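# Toothbrushes all over the table: how do I sort, store and stop hoarding them? 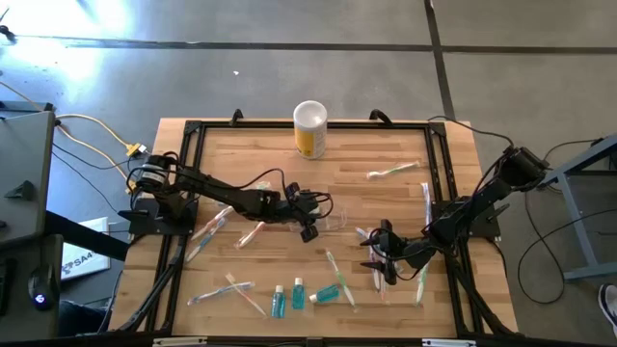

**Bathroom & Laundry › Storage and sorting**

Posted by **Jeanie MacBrayne**, 28th February

Hello all, long-time reader and first-time poster, so be gentle with me. I've been having a clear-out of the bathroom things this month and I got as far as putting the toothbrushes out on the wooden table and then ran out of ideas. There are ten of them. TEN. There are two adults and one teenager living in this house, plus my sister when she's down from Nidthorpe, and I can't make that come to ten whichever way I do it.

They've come from everywhere. The mug by the basin, the drawer under the basin, two wash bags, the caravan bag, and one that had got behind the towels. Some of them I know (the white and pink is mine, I'd swear to it, and the white and blue is my husband's) but then there's a short white one with orange bits on it, and not one person here will own up to it. There's a white one with green at the head end as well, which might be my sister's, or might be from the time we all got those freebies at the dentist's in Filthorpe.

The white tub with the yellow label is from the bathroom too, I only stood it there to have it out of the cupboard. It has a proper lid and I did wonder about keeping the brushes in it once it's empty, but it looks a bit short to me and I don't know if a lid is a good idea anyway.

So, what I'd like to know:

- How do you decide which ones go? Mine all look a bit splayed if I stare long enough.
- How do you keep them once you've decided? We've always used a mug and the bottom of it is disgusting, I'll say no more.
- Is there any use for the old ones or am I just being sentimental? My mum kept every toothbrush she ever had in a biscuit tin and I can feel myself going the same way.
- How do you get a teenager to put anything back?

The bathroom is tiny, by the way. There's a narrow shelf over the basin, 40 cm long, and a windowsill that gets wet if anyone has a proper shower. No cupboard on the wall, and I can't drill into the tiles (rented, and the landlord has views). I don't want to spend a fortune. I saw a very nice china holder in Fovesard and it had only 3 holes, so that's no good to us at all when my sister's here.

Thanks in advance, and sorry for going on!

*Saved to favourites by 3 members · Viewed 1,854 times*

---

**bathmat_bev**

Oh Jeanie, I could have written this myself! We did ours after Christmas and I found one in the pocket of a dressing gown.

Right, deciding which go. I do it by looking straight down on the bristles, with the brush lying on its back. If the bristles stick out past the sides of the head, it goes. If they're still standing up straight and you know whose mouth it's been in, it stays. If you don't know whose mouth it's been in then it goes, I don't care how new it looks, and that includes your little orange one. You won't get a confession. Just bin it, or put it in the cleaning box, which I'll come to.

Dentists always seem to say every three months or so for a new one, sooner if it's gone flat. I never remember when I started one, so now I change everybody's when the clocks change and again halfway between, and if I miss it by a fortnight the world carries on. Same if anyone's had a nasty bug. My husband thinks that's over the top and my husband can buy his own toothbrush.

For keeping them, the mug is your trouble. Water runs down the handles, sits in the bottom, and then you get the slime. (You were very polite about the slime.) You want something with either holes in the bottom or a bottom you can lift out. We use a stainless steel cutlery drainer, the kind that stands by the kitchen sink, and I picked it up for next to nothing. It's got holes all over, it stands on a saucer, and the saucer goes in with the washing-up every few days. Ours has two compartments so it's grown-ups on one side and kids on the other, heads up, and not jammed in together. It isn't pretty but neither are we at seven in the morning.

Would it fit your shelf? 40 cm is more than enough for one, you'd have room left over for the toothpaste and a soap. Do measure how deep the shelf is, though. I measured the length of mine and forgot the depth and had to take the first one back, and the girl on the till remembered me.

I wouldn't use the tub. Once there's a lid on, a damp brush just stays damp, and you'd be fishing about in it half asleep. What I would do with a lidded tub is keep the *unopened* ones in it, or cotton buds, or hair bobbles. Hair bobbles would be my vote with a teenager in the house. Give it a good wash first, and peel that label off if it annoys you. Warm water and a bit of cooking oil for whatever stickiness gets left behind.

Now the cleaning box! Keep some. Not ten! I keep two for the bathroom and one for the kitchen, and I put a ring of red nail varnish round the handle so they can't wander back into the family ones. The bathroom ones do round the base of the taps, the plughole, and the groove the shower door runs in. The kitchen one does the grater and the seal of the lunchbox lids. A small one like your short orange and white is dead handy for tight corners, so you might find he's the most useful of the lot. Wash them in hot soapy water before they start the new job.

As for teenagers, mine puts his back now because I gave him a side of the drainer and told him anything I found on the edge of the bath would be moved to the cleaning box. I only had to do it the once. He went quite pale.

---

**Grout Expectations**

Just chuck them all and buy a multipack. You're overthinking it.

> **Jeanie MacBrayne** replied: I probably am! But then I'd have a multipack AND a teenager, and I'd be back here in a year.

> **Grout Expectations** replied: Fair.

---

**tallhouse_pat**

Bev's covered most of it, so I'll stick to the bits I'd do differently.

I was the same with a wet windowsill and no drilling. What worked in our flat was a strip of the stick-on hooks meant for tiles, the sort you can pull off again by stretching the tab, with a little wire basket hanging from two of them. Clean the tile with surgical spirit first and leave it to dry, then stick the hooks on and *leave them alone overnight*. I hung mine straight away and the whole thing was in the basin by breakfast. It's been up ever since I did it properly. The limit on my packet was 500 g per hook and a basket of toothbrushes and a tube of paste is nowhere near that, but I wouldn't let anyone add the shampoo.

Your landlord may have views on hooks too, mind. Ask, or try one behind the door where it won't show.

Keep whatever you use as far from the toilet as your bathroom lets you, and put the lid down. In a tiny bathroom that's not very far, I do realise. Ours ended up on the other side of the mirror.

On telling them apart, please don't go by colour alone. We had a blue one each, two different blues, and in the dark winter mornings I used my brother-in-law's for most of a week. We never told him. (He does not use this site.) Since then I've put a small elastic band round the bottom of each handle, one band for me, two for my other half, and guests get none. You can feel it with your thumb without your glasses on. They do go grubby, so change them with the brush.

For your sister, I'd give her a travel case with some holes in it and let it live in her overnight bag. Mine goes home with its owner and comes back with its owner, and that's one less on the shelf. Our cat Fu likes to knock anything upright off a ledge as well, so a guest brush lying flat in a case has a much better life here.

One thing on the sorting, as you've got everything laid out already. Don't put any of it back until the new place is ready. I always tidy it "for now", and for now lasts till the next Olympics. Pick out the ones in use, put those in a clean glass tonight, and the rest can go in a bag until you've been to the shops. Then wipe the table down before anybody eats at it, I'm sure you would anyway, but I've got to say it or I'll lie awake.

I don't think most council recycling will take toothbrushes in the normal bin. There are sometimes collection points at dentists or chemists, so ring yours and ask before you save up a bagful. Ours stopped doing it and I'd been carrying nine of them round in the car.

> **Jeanie MacBrayne** replied: Thank you both so much, this is brilliant. I did the look-down-on-the-bristles thing and only four got through, and one of those is the mystery orange one so it's off to the cleaning box with nail varnish on (I've only got purple). My sister says the green isn't hers and never was. I've told her she's getting a case for her bag and she's asked if it can be a nice one. The shelf is 9 cm deep, Bev, I measured it twice! Does that sound like enough for your drainer, do you think?

> **bathmat_bev** replied: Ours is a bit over that at the rim, but it gets narrower at the bottom so it might sit. Take a tape measure with you, and hang on to the receipt!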